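Why So Many Household Things Are Yellow, and Why You Might Want a Few More

A bright color is one of the cheapest ways to keep track of the things you use every day.

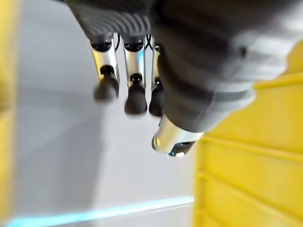 Start With What You Lose

Most people can name the things that go missing in their home without thinking very hard. Scissors, tape measure, the small flashlight, the good marker. They tend to be small, dark or gray, and they get put down on surfaces that are also dark or gray. A black tape measure on a black countertop can sit in plain sight for a day.

Yellow things go missing less. Hardware stores have stocked yellow tools for decades, and the reason is simple enough. The eye picks up yellow quickly, even off to the side and even when the light is poor. At Takács, a hardware store on the main street in Vallamcombe, the hand tools are arranged by type, but the yellow ones are what you see first from the door. The staff say customers often ask for an item by color before they remember what it is called.

I kept a list for 11 weeks last year of everything I had to hunt for in my own apartment. Scissors came first, then keys, then the screwdriver I use for cabinet hinges. The yellow level I bought years ago never made the list, although I use it often and never put it back in the same place.

Where Yellow Works

It works best in rooms that are mostly neutral. The kitchens in the Steltside apartments, where I have lived for a while now, are gray and white with dark floors. Anything yellow in there is easy to find. In a house with pine cabinets and warm light bulbs, the same item can fade into the background, and blue would be a better choice.

A utility closet is a good place to begin. It is often the worst-lit space in a home, and a lot of what goes in it is black, gray or clear. Put one yellow bin on the shelf for the things you reach for most. Leave the others plain. If every bin is yellow you have lost the benefit, and you are back to reading labels with your head in a closet.

Garages are similar. Extension cords are worth buying in yellow for safety as well as for finding them, since a bright cord across a concrete floor is harder to trip on. The same goes for step stools, which have a habit of ending up behind you.

Where It Does Not

Bedrooms, mostly. A strong yellow is tiring in a room meant for rest, and few people lose tools there anyway. A pale version is fine for bedding or a lamp, but it won't do the job described here.

Yellow also shows dirt. Grease and graphite leave marks on it that a black handle would hide. Dish soap and a soft cloth take care of most of it. Old plastic is harder. Sunlight fades some yellows to a dull cream and turns others brown, and neither change can be washed out. Keep plastic items off the windowsill.

Then there is the matter of taste. Plenty of people dislike the color and would sooner spend a few minutes looking for the scissors. Orange does nearly as well. So does a bright green, as long as you don't plan to use it in the yard.

Doing It for Less

You don't have to replace anything. A roll of yellow tape costs little, and one wrap around a handle is enough for most tools. Cloth tape holds better than vinyl on anything that gets gripped. Clean the handle with rubbing alcohol first, let it dry, and overlap the ends by about half an inch. Paint is an option for wooden handles, though it chips with use.

Dulico, the discount chain outside Vallamcombe, had 183 household items in yellow on its shelves on the Thursday I went through the aisles with a notebook. Many were sponges and rubber gloves. The useful ones were the clips, the lidded tubs and the luggage tags. A luggage tag tied to a bag of spare parts is easy to spot in a full drawer, and you can write the contents on the back.

I spent 5 dollars on tape and tags and had some of both left over.

Keeping It Going

Whatever you choose, limit it. Decide which things earn the color and stick to them for a season before you add more. Tools that get borrowed should be near the top of the list, as people are more likely to notice a bright handle in their own drawer and bring it back.

Check the tape in April or so, when you are likely to have the closet open for spring cleaning. The edges lift after a few months of handling and start to collect lint. Peel it off, wipe away the residue, and put on a fresh piece.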